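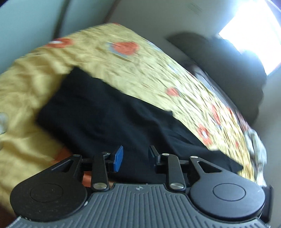
4. What Ends Up on the Bed

4.1 The bed as a work surface

Most of the households we visited own a table. Some own several. When it came to folding, sorting or putting away soft goods, though, people walked past the table and used the bed, or failing that the couch, or whatever else was wide and already had cloth on it. Earlier writing on domestic tidying tends to treat the bed as a thing to be made. In our diaries it turns up far more often as a thing to be cleared, and usually at an hour when the diarist would have liked to be in it.

Our participants kept written diaries for a month and recorded 1,489 separate episodes of handling household textiles. We coded an episode as "staged" when an item was put down on a soft surface with the stated plan of dealing with it shortly. The word "shortly" did a great deal of work in the diaries. Arnardóttir's term for the result, the resting layer, is used in what follows. It covers any textile lying on top of another textile that is not meant to be there for the night.

A resting layer needs a base, and the base matters. Participants with plain dark bedding reported losing black clothing in it, sometimes for days. Those with light or patterned quilts complained of the reverse, that one dark item on a pale cover made the whole room look neglected. A participant in the Ornitz group wrote that she could ignore a gray sweater on a gray blanket until spring, but a black one on yellow "shouts at me from the hall." We have not tried to measure the shouting.

4.2 Contrast and the urge to tidy

We expected high contrast to shorten the life of a resting layer. If an item is easy to see, it ought to be picked up sooner. The diaries support this only in part. Contrast shortened the time before an item was first mentioned, and did very little to shorten the time before it was moved. People noticed, wrote down that they had noticed, and went to make coffee.

Wrinkling made things worse. A smooth cover with one item on it was described as a nearly finished job. A crumpled cover with one item on it was described as two jobs, and the order in which to do them became a question in its own right. Should the item come off first, so that the cover can be straightened? Or should the cover be pulled flat with the item still riding on it? Skarphéðinn Arnardóttir, who coded the Ehlers diaries, found both methods defended with a heat normally kept for dishwashers. The second is quicker on paper. In practice the item rolls into a fold and the fold has to be shaken out again.

Figure 3 shows the sort of case our coders argued over: dark fabric-like material lying across a yellow printed cloth that is itself densely wrinkled. Under our scheme this is one resting layer on a disturbed base. Two coders wished to record the wrinkles as a separate task, and were told they could do so in their own time. The print, with its coral and grey-blue motifs, was left out of the coding altogether, although patterned covers come back in Section 4.3 for reasons we had hoped to avoid.
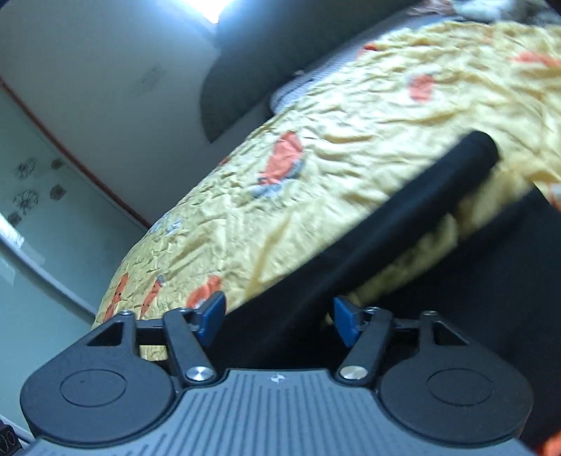 Figure 3. Dark material on a creased yellow printed cloth. Coded as one resting layer, disturbed base.

4.3 Pattern as camouflage

Several participants told us they had bought patterned bedding on purpose, on the theory that it hides creases. It does hide small ones. Larger folds break up the print, so that a motif meets the wrong neighbor and the eye goes straight to the join. In the Winetti group, patterned covers were straightened no more often than plain ones, but their owners apologized for them less, and that may be what they were paying for.

Agreement between coders on whether a base was disturbed stood at 96 percent for plain covers. We do not report a figure for patterned ones, as the two coders involved could not settle what they were disagreeing about. The Clemik diaries, which came in late and partly on the backs of receipts, were coded by a third person working alone - a procedure that produced 99 usable episodes and no disputes of any kind.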